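kotitham-kitchen
README / data card, second try. First one was out of date by the time I saved it, sorry

What this is
Two-arm tabletop recordings from the shared workshop, bench at the back. Jonas Hollenstein built the arm mounts and the wiring, Maritza Zapata did most of the teleop, I wrote the logger and this file. We call the rig Kotitham. Kitchen stuff on a brown table, short tasks, one head camera plus joint logs. Started in June as a test for the mounts and kind of grew.

Whats in the folder
episodes/ one folder per take, numbered, gaps are deleted takes
calib/ camera and arm calibration, use the newest
notes.txt Maritza's notes, half Spanish, worth reading
tools/ replay and trim scripts

2,000 episodes total. Logged at 30 Hz, video same rate. Longest episode is 32 seconds, anything longer got trimmed or thrown out.

Hardware
2 arms, one each side of the table. Grippers are black, fingers get swapped, check the meta file for which set. Power goes through the Ruvance supply, controller board is the Desard one (old firmware, don't update it, Jonas tried). Table clamps are from Kaufmann.

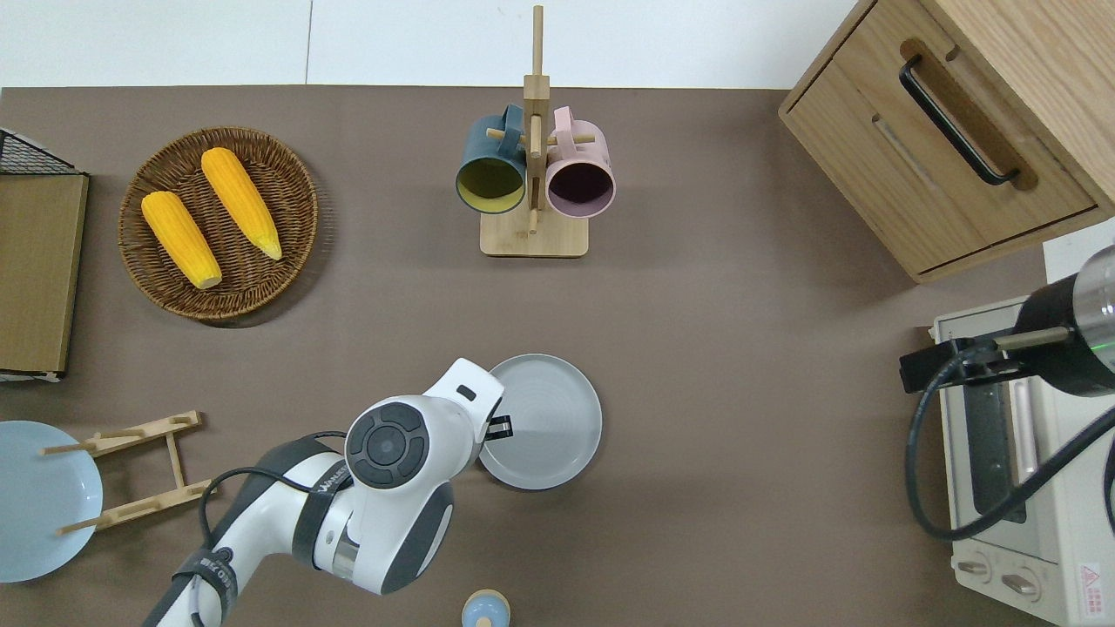 Cables are still the weak spot. We rerouted everything twice and the logger now flags any take where a joint current jumps for no good reason, mostly thats a cable pulling. The right arm is worst, its thick black one hangs in a big loop down across the front of the toaster oven, so reaches to that side need slack checked first. Left arm is strapped and behaves better. If you see cable_flag = 1 in the meta just skip the take, unless you want bad data on purpose.

Tasks
plate_move, plate to a named spot
mug_hang, mug on or off the mug tree
corn_basket, corn in or out of the basket
drawer, open or close, handle only
oven_knob, turn one knob, left or right given in the prompt

Prompts are typed by whoever ran the take so spelling varies. "Basket" and "tray" mean the same thing. Did not clean this up.

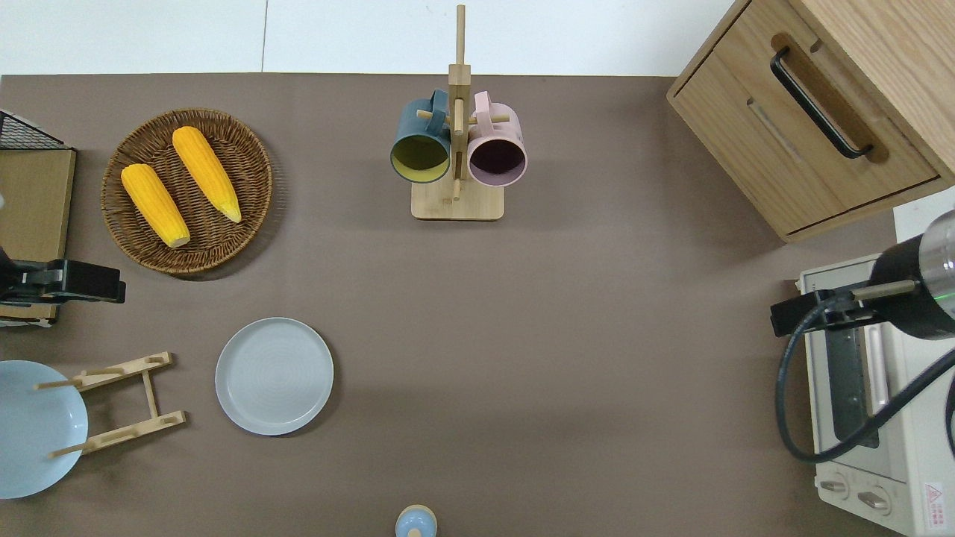

Splits are by session, not by episode. Please keep it that way, neighboring takes look nearly the same and you will get silly good numbers otherwise. Val is the Thursday sessions, all of them, train is the rest.

Known problems
- clock drift between left and right arm logs before the logger fix, tools/align handles it
- a few drawer takes have the success label flipped, list in notes.txt
- oven_knob has way fewer takes than the others
- gripper width is in raw counts, not mm. conversion in calib/
- camera got bumped between sessions more than once, so dont assume one fixed pose

Running replay
Unzip, point tools/replay at an episode folder, space bar pauses. Needs the calib folder next to it or it dies with a useless error. Will fix.

License and contact
Free for research and hobby use, credit the workshop. Bugs to me or Jonas, questions on labels go to Maritza, she remembers which takes were wierd.

TODO
more oven_knob
strain relief on the right arm
rename the mug files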